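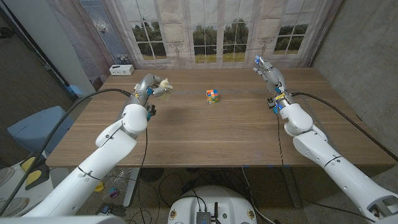
OPINION | PUBLIC SAFETY

We use cookies to improve your experience on this site. By continuing to browse, you accept our cookie policy.

A Crosswalk Signal Should Not Have to Wait for a Lawsuit

By Cristóvão Fonseca

The intersection of Escobar Avenue and Mill Street in Bastetmont has been the subject of 6 written complaints to the Department of Public Works since last September. Each was acknowledged by form letter. Each letter stated that the matter had been referred for review. The intersection today has the same faded crosswalk and the same single stop sign that it had when the first complaint was filed.

In March, a woman walking to the bus stop before sunrise was struck there by a delivery van. She survived, with a broken hip and a long stay in a rehabilitation center. The driver was cited. The police report noted poor lighting and a parked truck that blocked the view of the curb. Those same two conditions appear in the complaint letters, in nearly the same words, going back months.

It is the view of this writer that the city's method for deciding which crossings receive attention is badly out of date and should be replaced before the next budget is adopted.

Under the present rule, a crossing qualifies for a signal study only when a traffic count shows at least 300 pedestrians in a single day. The rule was written for downtown, where it works tolerably well. It does not fit neighborhoods such as Latuseo, where fewer people walk but those who do are often children, older residents and workers on early shifts. A crossing used by a small number of people at six in the morning, in the dark, on a road where vehicles rarely slow down, may be more dangerous than a crowded one outside City Hall at noon.

The count also measures the wrong thing. Residents who regard a crossing as unsafe avoid it. They drive their children two blocks or walk to the next corner. The department then sends out its counters, finds few pedestrians and concludes that there is little demand.

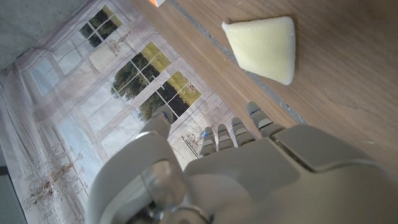

Officials have answered that signals are expensive and that funds are limited. Both statements are true. A full signal requires new wiring, poles and a maintenance contract, and no responsible city would install one at every corner where a neighbor is worried. Yet a full signal is seldom what residents have requested. The letters concerning Escobar and Mill asked for fresh paint, a working streetlight and a ban on parking within a short distance of the corner. The department's own price list puts the paint and signs for one crossing at almost $4,000. The parking restriction needs an ordinance and a few posts.

The neighboring town of Iltamex offers a useful comparison. Its public works office scores each crossing on speed, lighting, sight lines and distance to schools and bus stops, and gives added weight to reports of near misses. Any crossing that scores above a set level must receive low-cost repairs within 9 weeks. The larger projects still wait their turn. Residents can look up the score of their own corner and challenge it if they believe it is wrong.

Bastetmont could adopt a similar system without hiring new staff. Near-miss reports already arrive through the city's phone line, and the police department already records lighting conditions after every collision. What is missing is a requirement that someone read the two sets of records together and act on them by a fixed date.

Some council members have suggested waiting until litigation over the March collision is settled, on the advice that repairs might be taken as an admission of fault. The council should ask its attorney to explain that advice in open session. Residents who cross at that corner every morning are entitled to hear the reasoning, and to know how long they are expected to wait.

The public works budget comes up for its first reading next month. The council should amend it to set aside money for small crossing repairs, and should direct the department to begin with the corners on which complaints are already on file.

Contact Us | Submit a Letter | © All rights reserved | Back to top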